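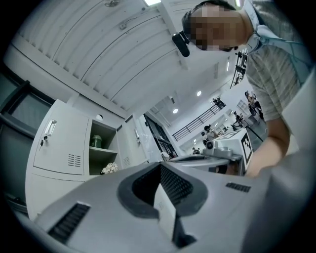

Majdi Daher wrote back that step 4 in the old version made no sense if you print the housing yourself, and could the card check go before the wiring. Fair point. Moved it. Numbering below is new, so throw out any printout older than 12/01/2023.

Home Parts Build Wiring Calibration Forum

Section 3 – Putting the gripper body together (Rirkus hand-held, shop build)

You need: printed housing, rim, mesh insert, one thin white card, four M3 x 8 screws, 2 mm hex key, small flat file, masking tape. Camera stays in its bag until Section 4.

1. Clear the vents. Both of them, the wide one and the small one. Support material hides in the slots. Pick it out from the inside or you'll chip the edges.

2. File the seat where the rim goes. A few strokes, then try it. Should drop in with thumb pressure.

CAUTION: don't sand the housing with the mesh in place. Dust goes straight through and you won't get it back out.

3. Lay the mesh in the rim. Flat side up. If it bows in the middle take it out and trim one edge, not two.

4. Card check. Stand the card upright in the middle of the opening and look at it from both sides. It should stand straight by itself. Leaning means the rim is high on one side – back to step 2.

Note: business cards are too thick. Use the thin stock from the drawer under the Nieminen drill press.

5. Take the card out. Screws in, opposite corners first, finger tight. Then a quarter turn each with the hex key. The housing strips easily and there is no fixing it, you print again. One print is nearly 39 hours on the Feltov so please dont.

6. Wiggle test. Hold the rim, twist the housing gently. Clicking = loose screw. Creaking is fine, it's the plastic.

7. Tape over both vents if you're stopping for the day. Take the tape OFF before power. Hussam cooked a driver board this way in the spring and the smell stayed in the Dernwood shop for 3 days.

Setting up the marker

8. Put the marker box on the table close to the part you plan to pick up. Tilt it toward where the camera will be. It doesnt have to be perfect, it has to stay put.

9. Run marker_check. Type the ID from the sticker underneath the box. Ours is 946. If the program shows 0 it isn't seeing the marker at all – more light, or bring the gripper closer.

10. Write the exposure number in the log. We normally land on 2,237 with all the ceiling lights on. Half lights, start again from auto.

CAUTION: keep your sleeve and free hand out of the jaws whenever the battery is in, switch on or off. They close on startup.

If the check fails twice with good light, clean the marker with a dry cloth and reprint it if the black has gone shiny. Glossy paper never works. Still failing, ask Kausar or Nizar, they have the spare board and the key for the parts cabinet.

Next: Section 4, camera and cable routing.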